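Arm and snack shelf in a shared workshop: is front-facing stock picking realistic, or am I being sold something?

Asked by Gisela Valdebenito

Our shared workshop has a white arm on long loan and a keen subgroup who want it to fetch snack boxes off a shelf unit. The project is called Pukus. I have been asked to agree to another 700 out of the kitty for it and I'm not convinced. The claim is that it will pick any box you name, put it down facing forward, and run through an evening without anyone standing over it. I have yet to see that.

My main worry is reach. The arm stands very close to the shelves and the elbow seems to take up most of the space it's supposed to be working in.
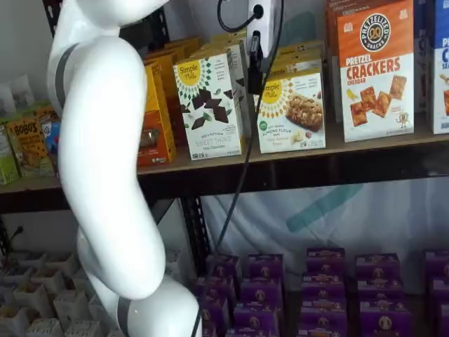 Elbow side, with the Sweet Thins and the pretzel crackers on the top board.

I'm also told the power lead is "fine where it is". It comes out of the strip at the back and hangs down in front of the shelf edge towards the purple boxes. I would have thought a dangling lead and a moving arm were a poor match, but I mend clocks, so what do I know.

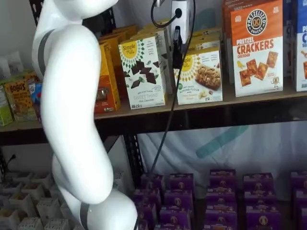 Same shelf, with the lead running down past the rail.

So, three things. Is the arm too close? Does the lead matter? And would you spend the money?

2 answers

Answer from Kazimiera Sadowski (marked helpful, 11 votes)

Yes, yes, and not yet.

I built something similar in my garage with a second-hand arm and a Drultmont rail, and I believed every word of the sales patter until I tried the bottom shelf. The top one is easy. You come in from the front, level, and there's plenty of air above the boxes. The lower one means folding the elbow under the upper board, and a fat round joint doesn't fold into a small gap however clever the software is.

I'd go through it in this order.

Step 1. Measure from the middle of the base to the front edge of the boards. Mine ended up at 899 mm after two goes at moving it. Yours will differ, so don't copy my number, but if you can't swing the elbow by hand (power off!) without brushing a box, it's too near.

Step 2. Ask to see a pick from each bay, left and right of the upright. People always demo the one bay they tuned. In your case I'd want the Zbar box on the left and the Revival box on the right, one after the other, with no coffee break between them for "just a quick adjustment".
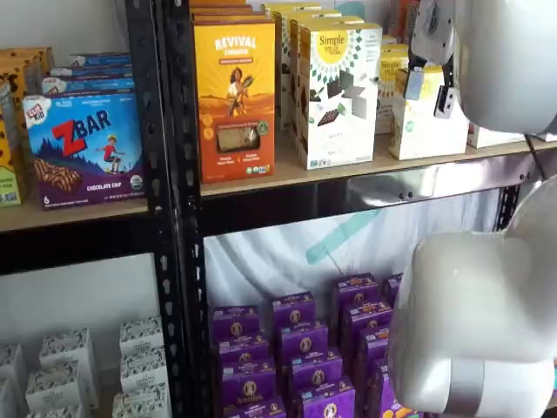 Step 3. Clip the lead back. A few cable ties along the post holes will do it. I lost a plug and a whole evening's work to a loop of flex about as thick as a bootlace, and the arm didn't so much as slow down.

Step 4. Check what the camera can see with the arm in its working position. This is where I get grumpy. A camera mounted on the upper part of the arm gives you a lovely view until the arm is reaching, and then the rest of the arm may be sitting in front of half your stock. The boxes at the right-hand end are the ones I'd ask about. Also, a stack of identical boxes one behind another is harder than it looks. Mine would find the front one every time and then stab at thin air once that had gone.

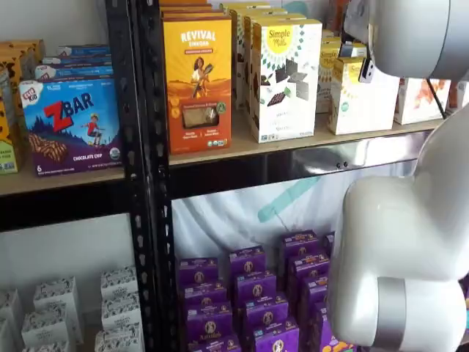 Step 5. Count failures, and write them down yourself. Over one August I logged 489 attempts and 277 of them ended with the right box in the tray. My friends called that "working". I called it a bit better than tossing a coin. Ask the Pukus lot for their figure -- if there isn't one, keep your money in the kitty until there is.

On the front-facing claim, I've never got a box to land straight after a pick from a tight row. It twists as it comes free. Perhaps theirs is better.

Answer from urkari_dave (2 votes)

we had one of these at our place, put the whole thing on a Śliwiński plinth with lockable wheels and just rolled it back till it stopped hitting stuff. worked ok. wouldn't bother with the bottom shelf at all tbh, keep your fetching to the top one

Comment from Gisela Valdebenito

Thank you both. I asked for the failure count this evening and was told they "haven't been keeping one as such". The 700 stays where it is for now. I'm taking a tape measure in, and a bag of cable ties.

Comment from Kazimiera Sadowski

Wheels are all right for finding the spot, but bolt it down afterwards. A plinth that creeps a few millimetres will ruin every position you've taught it, and you'll spend a week blaming the camera. I did.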